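Bimanual policy stalls when one arm has nothing to do, is this a known thing?

Posted in Learning from demonstration / two-arm setups

wrenchmonday
Trying to get a method section done before the end of August and stuck on one result. Two arms, enclosed cell, a mix of tasks on the same floor. Board game pieces, sorting into bins, putting stuff back on a shelf. One policy for everything, text prompt picks the task. Trained on 1,999 demos (was 2,000, one file corrupt, long story).

Problem: on tasks where only one arm works, success drops a lot compared to a single-arm policy trained on the same episodes cut down to that arm. Chess piece moves are the worst. The working arm gets over the board and then just sort of hovers. Idle arm drifts a little, the other one waits, idle arm drifts back. Never happens in the two-arm tasks.

Action chunk is 84 steps, executed in full before replanning. Normalization is per joint over the whole dataset. Is it the chunk length or something dumber? Reviewer will ask and I have no answer. Lighting is the same as in training, already checked that.

Lindalva Pimentel
We had this, nearly the same. Its probably two things on top of each other.

First the pauses. Go look at your demos and check how long the operator sits still before a grasp. Small pieces close together, people slow way down. If the joint values barely change for a long stretch, the policy learns that staying put is a good answer, and with no history in the input it can't tell it has already waited. We trimmed the still parts down to 12 steps max and most of the hovering went away. Keep the gripper closing frames though, we cut those by accident the first time and it stopped grasping at all. Fun afternoon.

Second, the idle arm. Operators don't hold it perfectly still, they rest their hand and it wobbles. The loss counts that wobble the same as real motion. Try masking the loss on the idle arm for one-arm tasks, or record a hold flag per arm and predict that too. The Mestine baseline code has a mask option but it's off by default, and check the sign, 1 means ignore.

84 executed in full is long for small pieces. Run a shorter part of the chunk then replan. I'd change that LAST, otherwise you won't know which fix did what. And do 200 rollouts per setting if you can stand it. With fewer our numbers jumped around so much we nearly reported the wrong winner.

Our cell for the same kind of mix, board, bins, shelf and snack bags all within reach of the two arms:

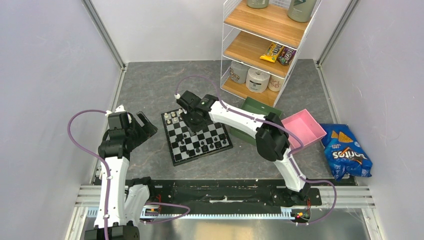

godoy_cell4
Masking made ours worse at first, so I'd be careful there. With no loss on the idle arm its output is whatever, and in our runs it wandered into the other arm's space. What worked was replacing the idle arm's target with its mean pose for the episode, then training on it as normal. Boring but stable. Agree on trimming the pauses.

brumham
just lower the chunk. fixed it for me, didn't look into why

Lindalva Pimentel
Fair point on the wandering. We freeze the idle arm in the controller when the hold flag is on, should have said that. Without the freeze I'd go with the mean pose thing too. If you write it up, report the single-arm numbers seperately from the two-arm ones, the average hides all of this.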